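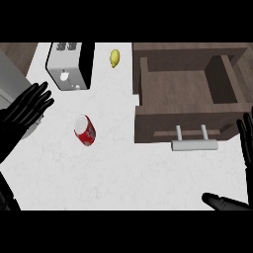
Chapter 6
Planning a Kitchen Work Area

Most people judge a kitchen by its size. Cooks tend to judge it by how far they have to walk. A small kitchen with the sink, stove and refrigerator close together can be easier to use than a large one where every meal means crossing the room again and again.

This chapter deals with the layout of work areas in the home. It builds on Chapter 5, where you learned to measure a room and draw it to scale. You will need your scale drawing for the exercises at the end of each section.

A work area is any place where one kind of task is done. Preparing vegetables is one task, washing dishes is another. Each needs a clear surface, storage within reach and good light. Problems start when two tasks have to share the same few inches of counter – for example, when the only free space for chopping is also where the clean dishes drain.

Consider the Antal household. Noémi Antal and her family moved into an apartment with 27 inches of free counter beside the stove. The longer counter, on the opposite wall, was used for mail, keys and a small television. In October they moved these things to a shelf in the hall and began preparing food on the long counter. They bought nothing new and took out no walls. The cost of the change was one shelf, which came to $39.

A second household, the Correias, took a different route. Afonso Correia wanted an island and set aside $1,325 for it. When he taped its outline on the floor, he found that the oven door could no longer open all the way. We will return to his floor plan in Section 6.3 and look at two ways he could have used the same money.

Terms to know
Work area
Clearance
Landing space
Traffic path
Task lighting

Before you read
Draw your own kitchen from memory, then compare the drawing with the room. Mark anything you left out or put in the wrong place. Keep both versions – you will use them in Section 6.1.

6.1 Storage Near the Point of Use

Items should be stored close to where they are first used. Pots that are filled with water belong near the sink, and spatulas belong near the stove.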